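Flodell Town Meeting

The Flodell Town Meeting is the yearly gathering at which the residents of Flodell settle their budget, pass local bylaws and, more often than not, stay talking long after the business is done. It is held each January in the old grange hall on the Rarberg road, and any registered voter living within the town line may speak and vote.

The meeting grew out of a quarrel over bridge repairs with neighboring Piras, and for many years it was run entirely by voice vote, with a show of hands whenever the shouting came out too close to call. Paper ballots are now used for any spending article, or whenever 7 voters ask for one.

A quorum is 40 voters. When too few turn up, as happens now and then in a snowy year, the moderator puts the meeting off for 24 hours and everyone is warmly urged to bring a neighbor.

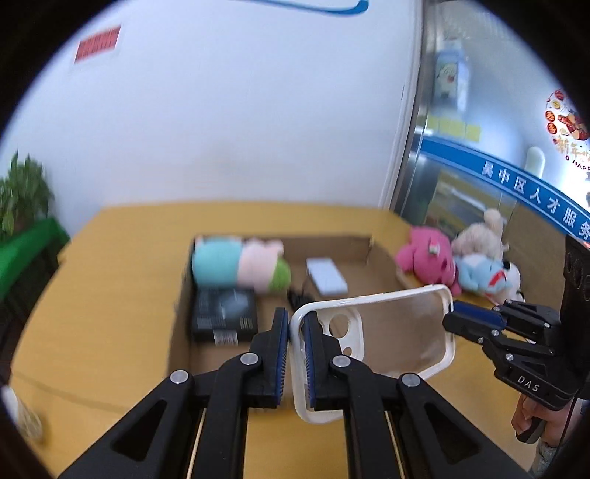 The village of Drirnley, which joined the town later on, kept the right to send two members to the road board, and they are still chosen from the floor before the budget is read.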